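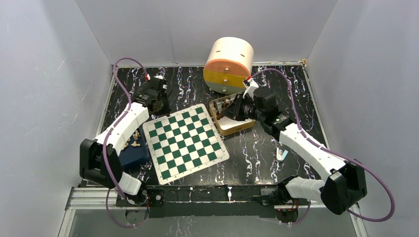 4.2 Loan calculators and what people do with them

The lender in Wornelia put a payment calculator on its website in October, and the branch in Cidorness kept to paper tables for comparison. We expected borrowers to use the calculator to find out what they could afford. Most seemed to know already what they wanted to afford and used it to get there.

Of the 215 borrowers who agreed to have their sessions logged, 206 changed the length of the loan at least once before touching the price of the house. The usual pattern was to stretch the term until the monthly figure looked friendly, then stop. Total interest was shown on the same page, one line lower, where it appears to have led a quiet life.

Figure 7. Chessboard, wooden box and drawer cabinet between the two arms.

Kandasamy's earlier work on car loans in Orkeck found much the same thing, though his borrowers had shorter terms to play with and so did themselves less harm. Following his method, we moved the total interest line above the monthly payment for the second half of the sample. Borrowers then spent longer on the page -- nearly 200 seconds in the median case -- and chose slightly shorter terms. Several also rang the branch to report that the calculator was broken.

The paper tables at Cidorness produced fewer changes of mind, as turning pages is a nuisance. Section 4.3 takes up the Kamath repayment scale, on which the two branches differ more sharply.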